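Teaching by hand: your questions

I get a lot of mail about the Hadham project, so I've put the usual questions in one place. I'm the one holding the controller most afternoons, and these are my own answers.

Do you program the arm to pick things up?
Nope! I drive it myself, first in the simulator and later on the real bench, and it learns from the recordings. We're at 3134 recorded runs so far (my thumbs know it).

Can I try it with no robot at home?
Sure, that's what the simulator is for. Grab the Berinness kitchen set, plug in a game controller and go. I'd give yourself 14 practice runs before you save anything, and please don't feel bad about the first few, mine were awful.

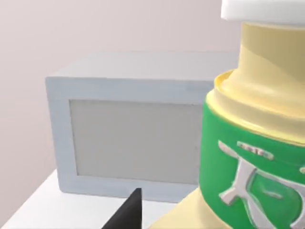

Bottle with the green label, close up, in the simulator.

What do I look at while I'm driving?
I keep the close view big and the room view small in a corner. Up close a bottle can hide half of what's behind it, so I glance at the room view before I move sideways.

Should I throw out runs where I fumble?
Keep them if you recovered! I only delete the ones where I gave up.

How many runs does one task need?
For a simple pick, I ask for 600. Split them up with friends, 5 of you will get there in a weekend.

Where do I send mine?
Zip the folder and use the Fukent upload page. I check it every morning before coffee.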